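Demonstration collection (garment handling)

Demonstration collection is the stage in robot learning in which people produce recorded examples of a task for a learning system to imitate. In garment handling the task is usually folding, flattening, hanging or sorting clothes. Each recording, called an episode or a demonstration, pairs camera images with the joint positions and gripper commands sent to the robot at the same moments. A model trained on many episodes predicts the next command from the current images.

The term is used loosely. Some groups count only episodes driven by a human operator, while others include episodes in which the robot runs on its own and a person corrects it. The second kind is often called intervention data.

Background

Cloth was an early problem for robot makers because it has no fixed shape. A rigid part can be described by its position and angle, but a shirt can lie in a practically endless number of ways. Early approaches relied on hand-written rules: find a corner, lift it, look for the next corner. These worked on towels and other simple rectangles and did poorly on clothes with sleeves. Learning from examples became the more common approach as cameras, storage and computing grew cheaper.

Methods

In teleoperation, an operator moves a pair of leader arms by hand and the robot's follower arms copy the motion. Other setups use handheld controllers or grippers that a person carries without any robot attached. Teleoperation is slower, but the recorded commands match the robot's own reach and speed, so less conversion is needed later.

A session normally covers one garment type and one task. The operator lays out the garment, starts the recording, performs the task, stops, and marks the episode as kept or rejected. Common grounds for rejection are a dropped camera stream, a sleeve caught under an arm, or a long pause in the middle of a fold. 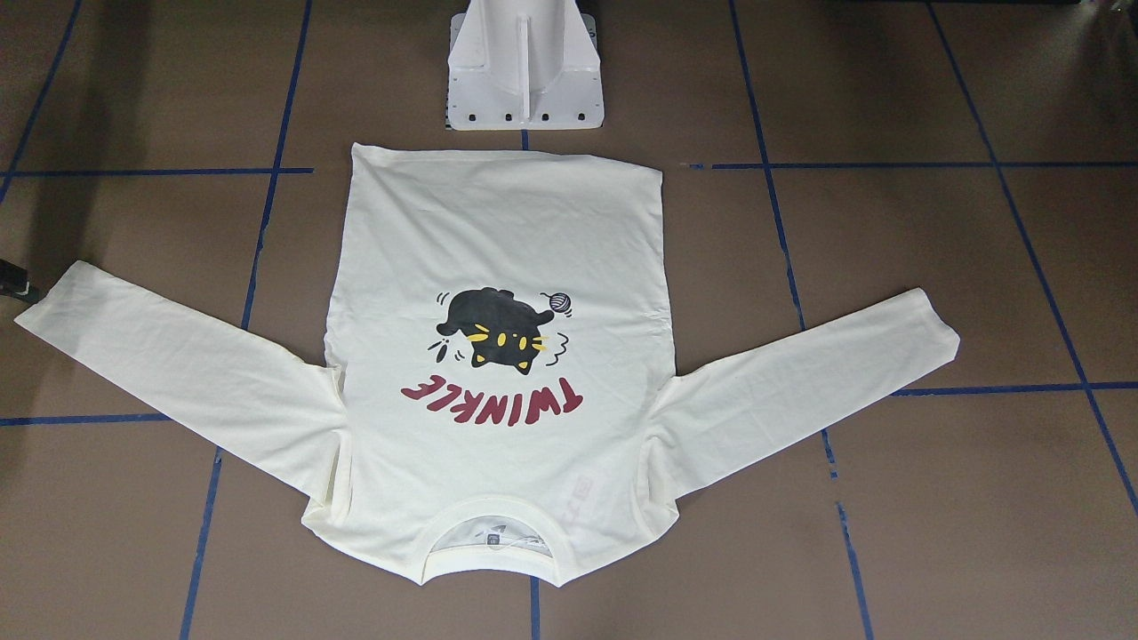 The starting layout of a garment has a strong effect on what a model learns. If every episode begins with the shirt square to the robot, the model may fail when a shirt is turned by a small angle. Collection plans therefore list several layouts, including rotated, crumpled and partly folded ones. A flat layout with both sleeves out is usually the simplest on the list, although the fabric is seldom perfectly smooth: a long-sleeved shirt spread on a tiled floor can still have a long diagonal crease in one sleeve and ripples along the side seams. Tape lines on the floor give a reference for placing the garment in the same area again. Prints such as a cartoon cat or a word in capital letters add another kind of variety, and plans often call for a mix of printed and plain garments so that the model does not depend on a graphic to find the middle of the shirt.

The Gumness protocol

The Gumness protocol is a set of working rules written by Tin-yau Tse for the Grerance garment project. It asks for 20 episodes per garment before the garment is changed, and for 2 operators to share each session, with one driving and the other resetting the cloth. The first Grerance collection used 134 garments, most of them bought secondhand. The oldest was a cotton work shirt from 1985, which was later withdrawn when its collar tore.

The protocol treats failed grasps as useful if the operator recovers within the same episode. Such episodes are kept and labeled "recovery" – a label that Shahbazi, a later collection built on the same rules, split into separate ones for slips and missed grasps.

Labeling and storage

Each episode is stored with a short text instruction, such as "fold the shirt in half," along with the garment number and the operator's code. Pranine, the file layout used by Grerance, keeps video and joint data in separate files that share a clock. Episodes with a mismatch between the two are repaired or dropped before training.

Limitations

Examples gathered in one room tend to carry that room's lighting, floor color and camera height into the model. Operators also differ in habit. One may always fold the left sleeve first, and a model trained on mixed habits can hesitate between them. Some projects fix the folding order for this reason. Others leave it open and record the order as part of the label.

See also

Imitation learning
Teleoperation
Deformable object manipulation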